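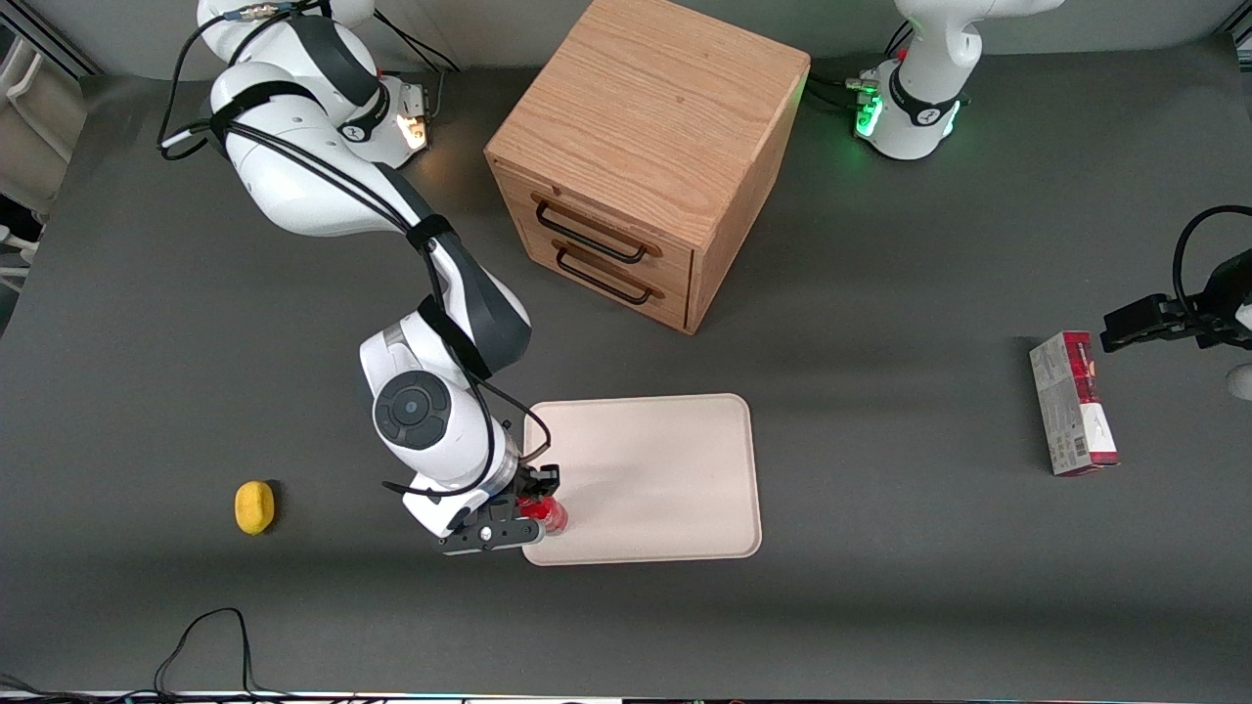 Minutes of the meeting on the open day at the Mollent workshop

Date: April 20, 2020
Present: Noreen Carroll (chair), Souad Cherkaoui, Brock Gagnon, Tarek Lamrani
Minutes: Kadri Sakalauskas
Absent: none

1. Minutes of the previous meeting

The minutes were accepted with one correction. In point 4 the name of the visiting company must be written Jilberg, with one l at the end of the first part and g at the end of the word. Kadri will correct it in the shared folder.

2. Program of the demonstration

Tarek presented the order of the demonstration at the two-arm table. The visitors come in by the side door and stand on the long side of the table. The first task is the tray task, where the right arm works with the red object at the edge of the beige tray. After this comes the carton task with the left arm, and the last one is the drawer task with the small wooden cabinet.

Noreen asked if the drawer task is necessary. Tarek answered that the guests from Jilberg have asked for it in their letter, and he would like to keep it. Souad was of the opinion that it takes too long when people are standing. It was agreed that the drawer task stays in the program, but only the upper drawer will be opened.

Brock asked what we say when a visitor wants to know if the yellow object is a real lemon. Tarek will ask the colleague who bought the objects.

Decision: the order is tray, carton, drawer. Each group sees the complete program one time.

3. Safety and place for the visitors

Souad reported that the floor tape is not yet put down. She wishes that the line is two steps from the table and not one. The arms can reach over a large part of the table top and children like to lean forward. The chair supported this.

The black cables on the table were discussed for some time. Brock finds them not nice to look at and proposed to cover them. Tarek does not want covers, as the cables at the arm must be free to move. The cables which only lie on the table can be put together with bands. Brock will do this with Tarek, not alone.

Decision: Souad puts down the tape before the rehearsal. No visitor passes the line, also not for photographs.

4. Numbers and costs

Kadri informed that 27 persons are registered until now. They will be divided in 2 groups. The budget that was approved in November is 3,770. The present plan comes to 3,574, with the bus and the lunch included. Noreen asked that the rest is kept for printing and not used for more food.

5. Texts for the visitors

Brock has written a one-page sheet in English about the work of the Ragab project. Noreen found it good but too technical in the second paragraph. The words "end effector" should be changed to "gripper" everywhere. The Plerulness logo is missing and must be added at the top.

6. Other matters

Souad asked who speaks while Tarek is at the controls. Noreen will speak for the first group and Souad for the second one. Tarek asked for a quiet room in the hour before the opening.

The white furniture at the side of the table was mentioned by Brock. No decision, it comes back at the next meeting.

Tasks
Kadri: correct the old minutes, send the list of names to Noreen
Tarek: answer about the yellow object, full rehearsal of the three tasks
Souad: floor tape
Brock: cable bands (with Tarek), new version of the sheet with logo

The next meeting will be called by Noreen after the rehearsal.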